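The great descaler debate

Every newsletter I have ever subscribed to has at some point told me to put vinegar in something. The kettle, the iron, the shower head, the washing machine. I was prepared to leave the subject alone until three readers wrote in about the Zitel water conditioner, a plastic collar that clips round the incoming pipe and promises to "re-educate" your limescale. It costs 179 pounds. I have questions.

Our water here in Grutavholm is hard, and always has been. The company's last letter to customers gave it as 311 parts per million, and anyone who has looked inside a kettle will believe it. So there is a real nuisance here, and people will pay to be rid of it.
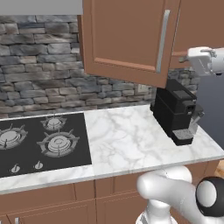 Stone wall, marble worktop and a coffee machine.

The Zitel leaflet has plenty to say about crystals. What it doesn't have is a test I could follow. There is a graph with no numbers up the side, and a quotation from a "satisfied household" which might be anybody's. I rang the helpline and asked how I would know if the collar was working. I was told I would notice my tea tasting brighter. I asked what would happen if I didn't. The line went rather quiet, and then I was offered a second collar at half price.

Peter Zeman fitted one 18 months ago and swears by it. I like Peter and I trust him with a boiler, but he also changed his kettle that same week and started using a filter jug, so I don't see how he can tell which of the three is doing the good. He says I am being difficult.

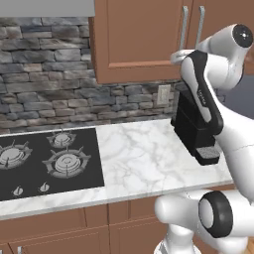 Coffee machines are where the worry seems to start. Kettles are cheap and people shrug at them, but a machine is a bigger purchase, and the seller knows it. A black one at the end of a marble worktop is just the sort of thing we get nervous about, and nervous people buy collars. My own advice is duller. Read the booklet, find out which descaler the maker allows, and run it when the booklet tells you to. Vinegar may or may not be on the list - check first, as some makers rule it out.

Krystyna Śliwiński has gone the other way and does everything with citric acid from Dvořáček, the hardware shop. She buys it loose and mixes 2 tablespoons to a kettle of water. It fizzes, it goes cloudy, she rinses it twice. I have tried this myself and can report a clean kettle, though I can't say it was any cleaner than with the sachets. 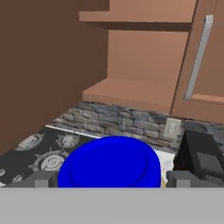

A spot of bright blue next to the black gas hob.

Then there is the Jinametti ball, a knot of steel wire you leave in the kettle for good. It does collect scale. Whether it collects scale that would have gone elsewhere is another matter, and mine rattled so much that I took it out by August. I still have it if anyone wants it. 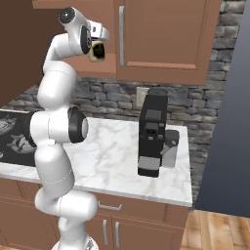 White marble worktop with soft grey veining.

If you own a collar and have kept any sort of record from before and after, please send it in. I would be glad to be proved wrong. "It feels softer" doesn't count, and nor does anything copied from the leaflet.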